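Betreff: Re: [werkbank] Unterlage für Acrylteile, war: Kratzer ohne Ende

Hallo Catinca, hallo Liste,

Catinca Surdu schrieb:

> Ich habe jetzt den dritten Streifen Acryl versaut. Schutzfolie runter,
> einmal auf dem Tisch gedreht, und schon sind feine Schlieren drin, die
> man im Gegenlicht sofort sieht. Bei mir liegt eine alte Schneidmatte
> auf dem Tisch, darunter dunkles Linoleum. Auf dem dunklen Grund finde
> ich die klaren Teile außerdem kaum wieder. Was legt ihr unter? Filz?
> Karton? Und wie haltet ihr so einen langen Streifen, ohne überall
> Fingerabdrücke zu hinterlassen?
>
> Catinca

das ist genau mein Thema, danke fürs Fragen! Ich habe den halben Winter mit Unterlagen verbracht und bin inzwischen richtig glücklich mit meiner Lösung, deshalb wird die Mail etwas länger.

Zuerst zum Filz: bitte nicht. Ich hatte im Dezember ein schönes dickes Stück von Kelmendi auf dem Tisch, und es war eine Katastrophe. Der Filz sammelt jeden Span ein und gibt ihn beim nächsten Teil wieder her. Ausklopfen hilft für einen Abend. Karton ist besser, aber er wellt sich, sobald man einmal mit feuchtem Tuch drübergeht, und an den Schnittkanten fusselt er.

Geblieben bin ich bei einer großen weißen Platte, matt und glatt, die auf einem hellen Holzbrett liegt. Das Brett ist ein kleines Stück größer als die Platte und steht auf dem dunkelgrauen Tisch. Klingt nach nichts, macht aber so viel aus! Ich kann das Ganze am Brett packen und wegstellen, wenn der Tisch gebraucht wird, ohne die weiße Fläche anzufassen. Und auf dem Weiß sehe ich jedes Krümelchen, bevor das Acryl draufkommt.
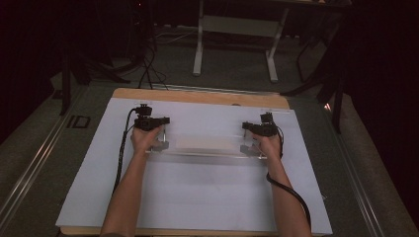
Klarer Acrylstreifen über der weißen Platte, an den Enden gefasst.

Damit bin ich bei deiner zweiten Frage. Beide Hände an die Enden, die Mitte bleibt frei, und zum Umlegen wird angehoben. Nie schieben! Ich weiß, man will nur zwei Zentimeter nach links rücken und denkt, das geht schon. Geht nicht. Selbst auf einer frisch gewischten Fläche liegt immer irgendwo ein Körnchen, und das zieht dann einen Strich über die ganze Länge. Seit ich konsequent hebe, habe ich an den Streifen für das Felen-Regal keinen einzigen neuen Kratzer mehr, und die sind 40 cm lang, da ist die Versuchung groß.

Alles, was lose herumhängt, also Kabel von der Lampe oder vom Gravierstift, führe ich zur Seite weg und dann nach vorne zu mir. Dann kann beim Ablegen nichts unter den Streifen geraten. Das war bei mir früher ein echter Dauerbrenner.

Ein paar Kleinigkeiten, die sich bei mir bewährt haben:

- Schutzfolie erst ganz zum Schluss abziehen und vorher die Kanten brechen. An der scharfen Kante bleibt die Folie gern hängen und reißt.
- Zum Wischen lauwarmes Wasser mit einem Tropfen Spülmittel und ein weiches Tuch. Kein Glasreiniger und kein Spiritus, davon können sich feine Risse bilden, besonders an gesägten Kanten.
- Abdrücke an den Enden sind mir egal, die verschwinden später in den Haltern. Wenn die Enden sichtbar bleiben, ziehe ich dünne Baumwollhandschuhe an.
- Die Platte nach dem Sägen abnehmen und einzeln abwischen, das Brett auch. Zwischen den beiden sammelt sich mehr Staub, als man denkt.

Was mir noch fehlt, ist eine gute Anlegekante. Im Moment peile ich über den Rand vom Brett, das reicht für grobes Ausrichten, aber beim Anzeichnen von Bohrlöchern hätte ich gern etwas Festes. Ich überlege, eine flache Leiste an die Oberkante zu schrauben. Dann müsste die Platte allerdings bündig anliegen, und ich verliere den schmalen Holzrand zum Anfassen. Hat jemand von euch so etwas mit herausnehmbaren Stiften gebaut? Vielleicht die Leute, die damals beim Sindimard-Rahmen dabei waren?

Ach ja, und wegen der alten Schlieren, Catinca: wirf die Streifen nicht weg! Mit der Polierpaste von Grasance habe ich bei einem wirklich üblen Reststück nach 20 Minuten Handarbeit fast alles herausbekommen. Kleine Kreise, wenig Druck, zwischendurch abwischen und gegen das Fenster halten. Tiefere Riefen bleiben, aber für eine Blende weiter hinten reicht es allemal.

Wenn du magst, schneide ich dir eine weiße Platte mit zu, ich habe noch Reste, das größte Stück misst 72 x 51 cm. Schreib mir einfach, wie tief dein Tisch ist. Abholen oder beim nächsten Treffen mitnehmen, beides gut.

Viele Grüße und viel Spaß beim Weiterbauen
Iker

-- 
Iker Aranda
Liste werkbank, Beiträge bitte als Nur-Text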